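Handout 2: Handling and Sorting Bare Boards
Electronics Assembly, Elalum Technical Program
Room 3374, second half of the term

I'm writing this one up as notes because last time I said most of it out loud over the noise of the compressor and half of you got only the bit about shoes. Read it before lab. It's short, and I'll skip the parts that are already in the Guven workbook (chapter on static, you should have done that one by now).

What we're working with

We spend the next few sessions on loose boards - no cases, no screws, no cables attached. A bare board looks tougher than it is. The fiberglass will put up with a lot, but the parts standing up on it won't, and the tall ones always get knocked first. So before you touch anything, look at it in the bin and decide where your fingers are going to go.

Take the round red boards. They have a notched edge and a hole through the middle, and people love to hook a finger through that hole like it's a donut. Please don't! Hold the board by its outer edge, two hands if you need them, and keep off the two gray capacitors. Those are electrolytics, they stand on their leads, and if you use one as a handle you'll bend the leads or crack the joint underneath. The little white connectors are friendlier, but they're plastic, and I've seen plenty of them pulled crooked by someone picking up a board in a hurry.

Also notice how the boards lie in the bin. Flat on the floor of it, not on top of each other. I keep the count per bin low on purpose. Once boards start riding up on each other, the solder side of one scrapes across the parts of the next, and you get scratches that look like broken traces and waste everybody's afternoon. 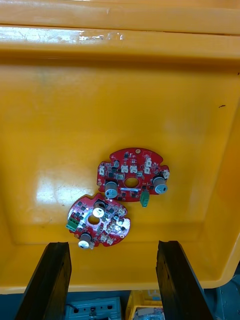
The bins

Ours are the big yellow ones from Skodness. They're scuffed along the rim and I don't care, a scuffed bin holds boards just as well as a new one. What I do care about is grit on the inside. Run a dry cloth around the floor and into the corners before you load it. Little crumbs of solder hide in there, and a crumb of solder is exactly the thing that can bridge two pads.

One warning: these are plain plastic, so they can pick up a charge like any other plain plastic. Wrist strap on, clipped to the bench, before your hand goes in. We use them for practice boards. Anything that has to leave the room working goes in the static-safe trays on the back shelf, and yes, I do check.

Glare is the other nuisance. Glossy yellow throws the ceiling lights right back at you, and it's easy to miss a bent pin. If you can't see the whole board clearly, shift the bin a little or lean the other way. Don't pull the board up to your nose.

Setting down and padding

Moving a board is easy. Putting it down is where the damage happens. You've got hard metal on the bench and you've got foam, and a board goes on the foam every time. Bare metal is a bad resting place for anything with leads poking out of the bottom, and if there's charge left in a capacitor, metal gives it somewhere to go all at once.

Cut your foam to 40 centimeters and lay it flat. If it curls, flip it over. Throw it out when it's torn or when you can feel bits in it with your palm. I'd rather buy more foam than hunt for a fault that came from a lead stuck in an old scrap.
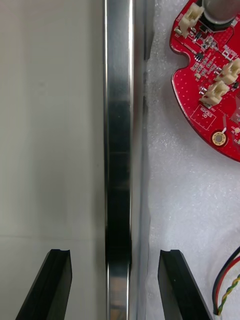 Fig. 2. Polished bar with white foam to the right of it.

Lower the board level, so it doesn't land on one edge, and let go once it's sitting still. If there's a terminal block hanging off the side, turn the board so that side faces you. You'll want it there for the wiring exercise anyway.

For next time

Bring the Ccori inspection sheet, filled in for two boards. For each one, write down the shape, every part you can name, and every part you can't (a question mark is a perfectly good answer, a blank isn't). Draw the connector positions by hand. It doesn't need to be pretty, I only need to tell which way is up.

Closed shoes, sleeves rolled, drinks stay out in the hall.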